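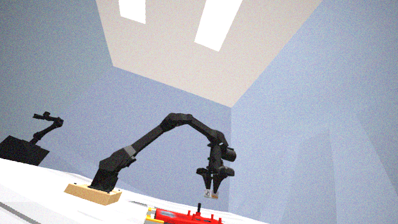
So I finally made it to the open day at the Vernthorpe paper mill, after missing it two years in a row (once for a wedding, once because I wrote it on the wrong page of the calendar). If you make notebooks or cards at home like I do, this is pretty much Disneyland. I left the house at 6:30 with a thermos and a peanut butter sandwich and I was still nearly late, thanks to a closed bridge and a detour past every cornfield in the county.

The mill sits down by the river, and you smell it before you see it. Not a bad smell! Kind of like wet cardboard and oatmeal. They give you a paper sticker with your name on it at the gate and a pair of foam earplugs, and you wait in a drafty hallway until they've got a group of 10 together.

Our guide was Doğukan Öztürkmen, who runs the second shift and has the loudest voice I've ever heard on a person that size. He started us at the pulper, a big round tub where bales of cotton scraps go in and something like pancake batter comes out. A kid in our group asked if you could swim in it and got a very long, very serious answer about why you could not.

From there it's up a metal staircase to the machine hall, and wow. It's hot up there. I had on a sweater because it was chilly for August and I regretted it in two minutes flat. The paper machine goes on and on, and at the near end you've got this milky water spraying onto a moving screen, and at the far end there's paper. Real, dry, write-on-me paper! I must have walked back and forth four times trying to catch the spot where it stops being soup. Doğukan says visitors always do that, and that he did it himself his first week.

They were running a cream text weight called Wovik that day, the one I use for the insides of my bigger journals. The roll coming off the end weighed 2,095 pounds according to the tag. I've been buying it in packs of 82 sheets and feeling like a big spender.

My favorite part was the sample room, though. It's upstairs over the loading dock and it's just drawers and drawers of old swatches, some with the mixer's notes still penciled on the back. One said "too green, Harms won't like it." I asked who Harms was and got a shrug from one lady and "oh, boy" from another, so now I need to know. There was also a deep blue blotter stock they don't make anymore and I'm still thinking about it.

Lunch was a food truck in the parking lot. Pierogi, six for a paper boat, with way too much onion (I ate it all). I sat on the curb next to a couple who had driven over from Drerska and make their own marbled endpapers. She showed me pictures on her phone and told me to thin my paint more than I think I should. I tried it last night and she's right — my combs finally came out clean instead of muddy.

A few gripes. The line for the watermark demo was almost an hour and it only lasted ten minutes. The earplugs meant I missed maybe half of what was said in the machine hall, so stand up front if you can. And the seconds shop takes cash only, which I found out with my arms full. I ran back to the car and dug through the cup holder and came up with enough for two bundles of off-cuts and one torn-corner ream.

If you go, wear shoes with a closed toe (they turned away a guy in sandals), get there before nine, and do the seconds shop first. The good off-cuts were mostly gone by the time I got out of the sample room. I'll post the journals once they're sewn. The gray one is already giving me trouble with the thread tension, so don't hold your breath!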